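Flakham zinc mine to restart underground work in May

December 3, 2025

The owners of the Flakham zinc and lead mine plan to reopen its underground workings in May, after three years in which the site was kept on care and maintenance. Gruten Minerals, which bought the mine from its previous operator, said in a statement that it had signed a supply deal covering the first two years of production.

The mine closed when zinc prices fell and the cost of pumping water from the lower levels rose. The pumps have been kept running since then, but only down to level 8. Everything below that has been allowed to flood and will stay flooded during the first stage of the restart.

Gruten expects to hire 200 people before the end of next year. Most of the jobs are underground, with the rest in the mill, the assay lab and the truck shop. Applications from people who worked at the mine before it closed will be looked at first. The hiring office will be in the old company store on the Galtedano road.
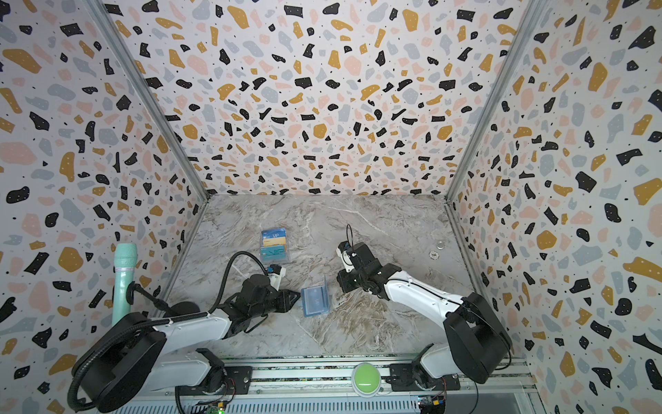
Ore will be crushed and processed at the existing mill, which needs a new set of flotation cells and repairs to the roof over the thickener. The concentrate will then go by truck to the rail siding at Fahmy, 14 miles south of the mine gate. The county has asked the company to pay for resurfacing on the two-lane section between the mine and the siding, and talks on that are still going on. Trucks will not run at night under the terms of the current permit.

The main shaft is 1,121 feet deep. Inspectors went over the hoist and the shaft timbers this fall and ordered new ropes and a replacement brake before anyone can be carried in the cage. Gruten said the ropes have been delivered and the brake is on order. A second exit, through the old haulage tunnel on the west side, has to be cleared of fallen rock by the time the first crews go in.

Zinc is used mainly to coat steel against rust. Lead from the mine will make up a smaller share of income and will be sold to a battery recycler that also takes mined material. Small amounts of silver are recovered from the lead concentrate, and the company did not give a forecast for those.
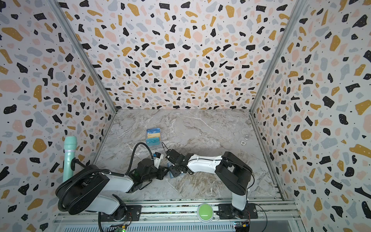

Will the restart affect well water near the mine?

The state permit requires Gruten to test wells in the Galtedano valley every three months and to post the results. Water pumped from the mine goes through the treatment plant next to the mill before it is released into the creek, and the limits for zinc and lead are the same as they were before the closure. Owners of private wells inside the permit area can ask to be added to the testing list at the county office.

A public meeting on the truck route will be held at the Flakham school gym once the county and the company have agreed on a draft plan.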